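Moving the bathroom into 14 drawers and back out again

7 December 2022

We signed the lease on the new apartment in October, and I have been putting off writing about it until the boxes were gone. They are mostly gone. The last one is in the hall and has cables in it.

The old place had a linen closet. This one doesn't, so everything that used to live on those shelves had to go somewhere else. The first week I spread it across 14 drawers in three rooms, wherever there was space. Band-Aids ended up in the kitchen. Spare toothbrushes were under the bed with the winter sweaters. It worked in the sense that the floor was clear, but I couldn't find the thermometer when I needed it and ended up buying a second one.

So I started over. I took everything out, put it on the bed and wrote it all down. The list came to 123 items, and a lot of them were hotel shampoo. I threw out anything expired, which included sunscreen from two summers ago and some cough drops that had turned into one large cough drop.

My friend Chie Tanabe moved last year and gave me the only rule I have kept. Daily things go in the bathroom, weekly things go in the bedroom dresser, and the rest goes in one lidded bin on the closet floor. If the bin is full, something has to leave before anything new goes in.

The bathroom has a white vanity cabinet with drawers, and that is where the daily things went.

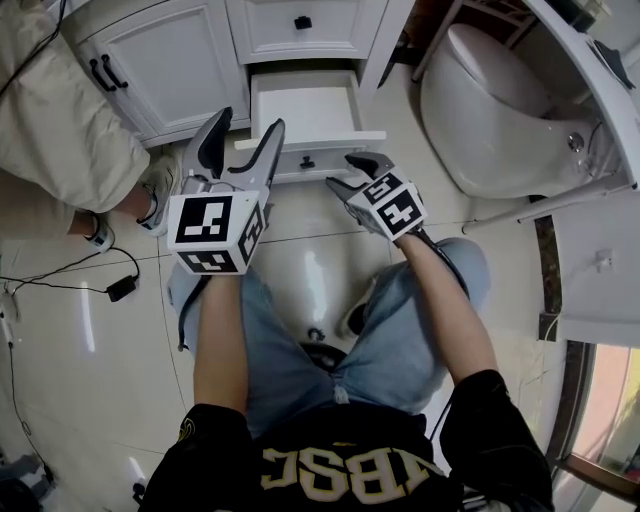
What I bought and what I sent back

I bought a set of dividers from Falteo and returned them. They were half an inch too tall and the drawer caught on them every time. Measure the inside height, not the front panel. The Sjöberg trays were lower and cost less, and I kept two of those.

The bin is from Altora. It's plain, the lid stays on, and it fits beside the vacuum. I paid 10 dollars for it.

I also looked at a tall cabinet to replace the linen closet altogether. It would have blocked the light switch in the hall, so I dropped the idea.

Towels are still a problem. Right now they are rolled up on the top shelf of the bedroom closet, and I need the step stool to reach them. I may put up a shelf over the door this winter if the landlord says yes. I emailed and haven't heard back yet.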